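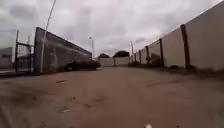
*5 min read*

# Hekton 50 Push Broom

We've been asked to make a wide yard broom for as long as we've been making brooms, and for years we kept saying no. There were plenty on the market and most of them looked fine. Then Petrică Moldovan spent a winter sweeping behind our own building with six different ones and came back with a page of complaints so long that we pinned it up over the bench. The Hekton 50 is what came out of that page, and we're really happy with it!

It's a 50-centimeter push broom for big, rough, dusty ground: yards, service lanes, loading areas, barn aisles, packed dirt, old concrete, anywhere an indoor broom gives up after a week. It comes in one head width, two bristle grades and two handle lengths.

## The head

The block is solid beech, oiled twice and left alone after that. No paint, no varnish. Paint chips when you knock the head against a curb (and everybody knocks the head against a curb), and once it chips, water gets under it and stays there. Oiled beech just gets darker and a bit uglier, and keeps working.

There are 137 tufts in each head, set in staggered rows, so grit that slips past the front row meets the next one. The two outside columns lean outward a little. Petrică fought hard for this. He wanted to run the broom along the foot of a wall and get the line of sand that always collects there, without turning the head sideways and scrubbing at it. It works beautifully, and it's the first thing people mention when they write to us.

The back edge of the block has a steel scraper strip held on with four screws. Flip the broom over and you can lift dried mud, squashed leaves or a flattened lump of whatever a truck left behind. You can take the strip off if you don't want it. Keep the screws.

## Two bristle grades

**Biler Coarse** is the one most people should get. It's a stiff synthetic fiber with a slight crimp, and it moves gravel, wood chips, wet leaves and clumped sand. On packed earth it takes off the loose stuff and leaves the hard surface where it is, as long as you keep your strokes short and don't lean on it.

**Biler Mixed** has the same stiff fiber in the front rows and a softer, finer one behind. The front breaks things loose and the back picks up the dust. It's lovely on smooth concrete. On very rough ground the soft rows wear faster than the stiff ones and you end up with a lopsided broom, so if your surface is cracked or stony, go with Coarse and live with a little dust.

We tried a natural fiber too, and Marius Barbu still likes it best of all. It swept like a dream when dry. After a month of rain it smelled like a pond. Maybe someday.

## The handle and the joint

This is the part I could talk about all day. Most push brooms don't die at the bristles, they die at the joint. The thread strips, the handle wobbles, you wrap tape around it, and then one morning you're holding a stick.

The Bălan joint is a cast aluminum socket that bolts right through the block, with a washer plate underneath to spread the load. The handle slides in and a single clamp bolt squeezes the socket closed around it. If the wood shrinks over a dry summer, give the bolt a quarter turn. If you snap the handle, loosen the bolt, drop in another one and carry on. Any straight 28 mm handle will fit, including the one off your old rake.

Handles are ash. The standard one is 150 cm and the long one is 176 cm. Please think about the long one if you're tall, or if you have a lot of ground to cover! Roxana Jitaru, who does our fitting and packing, is not tall at all and uses the long one anyway. She says she takes fewer steps. Hold the handle upright next to you before you decide: the end should come somewhere between your chin and your eyebrows.

## Specs

| | |
|---|---|
| Head width | 50 cm |
| Block | Oiled beech |
| Tufts | 137 |
| Bristle length | 9 cm |
| Bristle grades | Biler Coarse, Biler Mixed |
| Handle | Ash, 28 mm, in 150 cm or 176 cm |
| Joint | Bălan clamp socket, cast aluminum |
| Clamp bolt | M8, 13 mm wrench (included) |
| Scraper | Steel, removable |
| Weight with standard handle | 1.9 kg |

## Sweeping a long open stretch

A few things we've picked up, in case they help.

Look at the sky first. A gray, still day is the best sweeping weather there is. You can see the dust properly without glare, and it stays down where you put it. If there's wind, start at the upwind end and let it help you.

Push, lift, set down, push. It's tempting to scrub back and forth, especially on a stubborn patch, but dragging the head toward you bends the bristles the wrong way and throws dust over your shoes. Strokes of a meter or so are plenty.

On a lane with a wall down one side, work from the middle toward the wall, then make one long pass along its foot. Leave small piles as you go and pick them up on the way back. Trying to shove one giant pile the whole length is miserable. Marius does it anyway and calls it exercise.

For fine, pale dust that hangs in the air the second you touch it, a light sprinkle from a watering can goes a long way. You want the ground barely damp. Mud is much harder to sweep than dust.

## Looking after it

Hang it up, or stand it on the end of the handle with the head in the air. A broom parked on its bristles will take a curl in a few weeks and it never fully goes away. If yours already has one, soak the bristles in hot tap water for ten minutes and hang it to dry. That gets most of it out.

Rinse off salt after winter. Oil the block once a year with whatever you'd use on a cutting board. Check the clamp bolt when you do.

## Spare parts

Every piece can be bought separately: block with bristles, socket, clamp bolt, washer plate, scraper, both handles. Spares are made for us by Remach, who also cast the sockets on the full brooms, so you're getting the same part.

Earlier heads, made before June, have a slightly narrower bolt spacing. The new socket won't line up with them. Tell us in your order note if you have one and Emilian Sima will drill a socket to match, no charge.

## From a customer

> "I look after the access road behind a row of storage units. It's long, it's bumpy, and it is never clean for more than a day. I've had the Coarse with the long handle for 19 weeks and I'm still on the first head. The edges by the wall are what sold me. I've ordered a second one for my brother."
>
> Selvaraj Uddin

## In the box

- Head with socket fitted
- Handle of your choice
- Scraper strip, already mounted
- 13 mm wrench
- One spare clamp bolt

The handle ships taped to the outside of a long carton. Cut the tape along the carton side, well away from the wood.

*Page updated Mar 10, 2018*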